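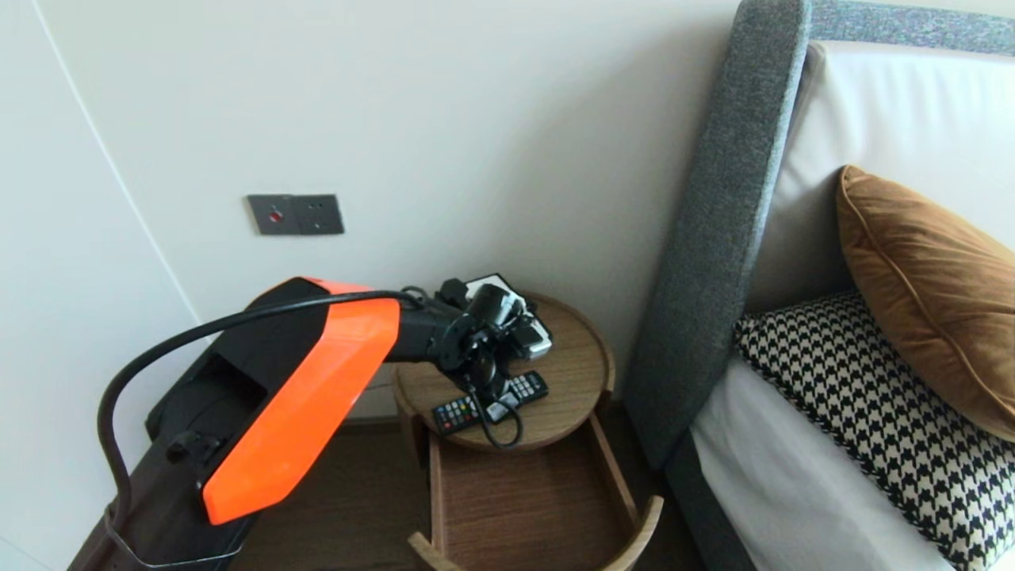 *Round side table next to the bed.*

**Ticket:** Late registration closes one level early
**Product:** Pultum tournament client
**Opened:** May 19, 2018
**Status:** Fix pending

Player registered for the Ernham Deep Stack online event during level 8. Lobby showed late registration open through the end of that level. Client returned "Registration closed" and held the buy-in as pending. No seat assigned.

Steps tried by the player:

- Logged out and back in: same error
- Cleared the lobby cache: same error
- Registered from the mobile client: same error, no second charge

Checked the Fidirine payment log. One buy-in authorized, not captured. Hold released manually, balance correct after refresh. 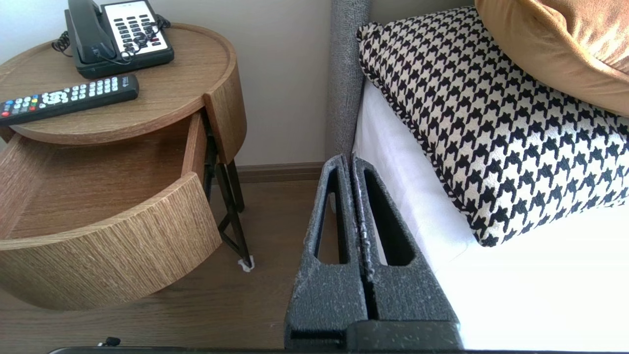 Reproduced on the test server with a 12-minute level structure. The lobby reads the cutoff from the event template. The seating service counts the first break as a level, so it closes registration when level 7 ends. Events with no break before the cutoff are not affected.

The same break count was patched in February for re-entries, on the Xavier build only. That patch was not merged to main.

Workaround for hosts: set the cutoff one level later in the seating settings and leave the lobby value alone. Merge request is open. Ticket stays open until 3 scheduled events run with the correct cutoff.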